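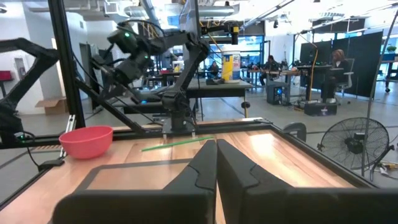
Home Program Speakers Notes Contact

Colour in mixed rigid plastics: speaker notes
Session 4, Woltari, July 20, 2026

Slide 1. Title. Start straight away, the session is short. Questions at the end.

Slide 2. Scope. Household rigid plastics only. No film, no foam, no bottles with a deposit on them. The material comes from the Plitberg depot, which takes drop-off loads as well as kerbside bins. Drop-off loads hold more kitchenware and toys, so there is more strong colour in them than most people in this room will be used to.

Slide 3. Why colour matters. Resin type decides whether a batch can be melted together. Colour decides what the batch can be sold for. Natural and white flake can be tinted to almost anything. Mixed colour flake goes grey or brown in the melt and is usually sold as black. Say this slowly. The pricing slide makes no sense without it.

Slide 4. Pigment carryover. Reds and oranges are the hard ones. A small share of red flake shifts a white batch toward pink, and adding more white pigment costs more than the batch gains. Blue is easier to hide and can even offset a slight yellow cast. 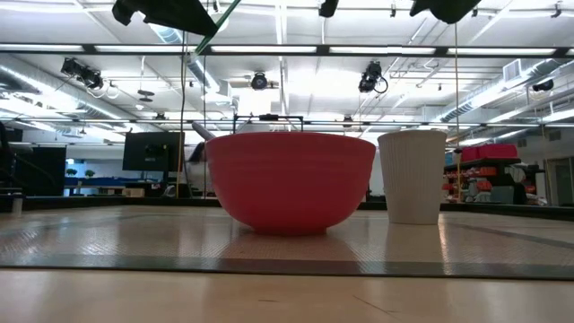
L. Tkachenko

Slide 5. Red next to white. Point out the bowl and the cup, then move on. The question for the sorter is what happens once flake in these two colours shares a bin.

Slide 6. Method. Each load was hand-sorted by resin, then by colour group. We used 8 colour groups. Flake was washed, dried and pressed into flat plaques under the same settings. Colour was read on both faces of each plaque and the two readings averaged. We pressed 93 plaques. Any plaque with visible bubbles was pressed again from the same flake.

If asked: the press was not changed during the trial. The lamp in the colour meter was replaced once, in June, and the reference tile was read before and after.

Slide 7. Results. Do not read out the table. Two points only. First, taking out red and orange before shredding gave a better white than any amount of sorting after it. Second, grey and black could be left together with no loss in value.

Slide 8. Labour. The early sort adds 30 minutes to a shift at Plitberg. Most of that is walking - the bins are too far from the belt. Esow, the second site, has the bins under the belt but has not run the early sort yet, so there is no figure to compare.

Slide 9. Limits. One depot, one season. Faded items were grouped by the colour they are now, and sun-damaged plastic may behave differently in the melt. Printed labels were removed by hand, and a working line would not do that. Fillers such as chalk were not measured.

Slide 10. Next steps. Repeat the trial at Esow with the same colour groups. Test whether orange can go in with red. Leave this slide up during questions.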